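From: Lizeth Londoño
To: cell-practice list
Subject: Re: Re: grip force limits for small parts, do we write a number down?

Hi Wilmer, hi all,

Sorry for the slow answer, I was over at Zenville most of the week and the wifi in that building is a joke.

Wilmer Villca wrote:

> Right now section 4 of the draft only says "use the lowest force that
> holds the part." I like it as a principle but an operator can't check it.
> The Burkel people want a hard number in there, the same for every
> station, and I'm afraid they'll get it. Also, can somebody tell me why
> the finger inspection is still every 3,000 cycles? Where did that
> come from? I can't find it in any of the old minutes.
>
> Wilmer

Second question first, because it's easy. The 3,000 was mine! It goes back to the first Usuga trial, when we changed fingers at the end of each batch and a batch happened to be 3,000 parts. There was never any wear data behind it. Then at Pralisach we had a printed finger crack at cycle 1,382, right across the thin part beside the slot (the part it was holding went under the bench and I spent my lunch with a flashlight looking for it). So I'd love to see that line changed. My vote is a quick look at the start of every shift, plus a proper inspection with the fingers off the gripper every 1,000 or so until we have enough records to argue for something longer.

On the hard number, I'm with you. One force for every station sounds tidy and it'll get us in trouble. We run 23 different small parts at Pralisach and the thin bushings would go egg-shaped at a force that barely keeps hold of the heavier stuff. What I'd write is that each part gets its own card, the card has a low and a high limit, and both limits come from a pull test at that station with the fingers that are really going to be used. If you change the finger design, you redo the card. Yes, even if it's "the same finger, just reprinted." We got burned on that one too.

The other thing I'd like in section 4 is where you're allowed to grip, which the draft skips completely. Gears are my pet peeve, sorry in advance.
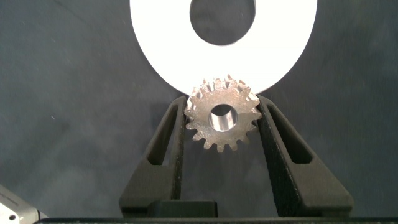
Gears need a grip rule of their own, and I don't think "hold it by the outside" is good enough. Most of us do it that way when the bore has to stay free for a shaft, and I do it too. But then all the force goes into the teeth. Look at the little spur gear between the black fingers, one finger on each side and the bore wide open: the tips are short and pointed, and some of them look chipped. I'm not going to blame the grip for that from one picture, and neither should the standard, but it's why I want the teeth checked before the pick gets signed off, so you know what you started with. The hole also looks a bit off to one side compared with the teeth, so please let's have a line saying the insertion is lined up on the bore, never on the outside edge. Somebody will try to save a step there. I know because I've tried it.

So for small gears, my proposed wording:

4.3 Toothed parts may be gripped on the teeth only if the part card says so. The card shall show the finger contact points. Teeth are inspected before the first pick of a lot and again after 60 picks. Placement is referenced to the bore.

"Shall" for the card, and I'm easy on the rest. If 60 feels like a lot of handling before the second look, argue with me, I picked it because it's one full tray for us and people will remember to do it at the end of a tray.

Wilmer, could you put 4.3 into the draft with change marks on, so the Burkel folks can see it next to their version? I can do the call any afternoon after 2:00, except when I'm driving back from Zenville. And if anyone still has the pull test sheet from Usuga, please send it to me, mine has coffee all over the second page.

Lizeth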